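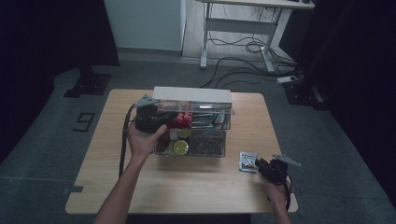
**Flurnell Tenants' Association: minutes of the general meeting, 8 July 2019**

Present: Ayten Yaman (chair), Remzi Sezer (minutes), Cengiz Çınar, Defne Yazıcı, Vlastimil Krajčí, and residents of Hendon and Bilgin houses.
Apologies: none received.

**1. Minutes of the April meeting**
Approved with one correction. The broken gate is on the Bilgin side, not the parking lot side.

**2. Laundry room**
Cengiz reported that dryer 2 is out of order again. The repair company wants $430 for a new drum bearing. Defne asked if the machine was still under warranty. Cengiz said it ran out in the spring. Agreed to pay for the repair, with 23 in favor and none against. Residents asked for a longer evening opening. The chair will raise it with the landlord.

**3. Water pressure, Hendon house**
Top floor apartments still have weak pressure in the mornings. The landlord's plumber came once and looked at the pump but left no report. Vlastimil will write to the landlord and ask for the report in writing. Anyone affected should give him their apartment number and the times it happens.

**4. Bike storage**
Several bikes in the Bilgin basement have flat tires and no tags. Notices will go up in both lobbies. Untagged bikes will be moved to the back wall after a month. Remzi asked that none be thrown out before the next meeting. Agreed.

**5. Money**
Balance is $1,324 before the dryer repair. Dues are unchanged. Defne still needs receipts for the paint used on the railings.

**6. Other business**
- A resident asked about the hallway lights on Lilturell Street. Those belong to the city, and Ayten has the number to call.
- Recycling bins are being filled with household trash. New signs to be printed.
- Spare front door keys can be signed out from Cengiz.

**Actions**
- Dryer repair: Cengiz
- Letter about water pressure: Vlastimil
- Bike notices and bin signs: Remzi
- Laundry hours: Ayten

Next meeting date to be posted in the lobbies.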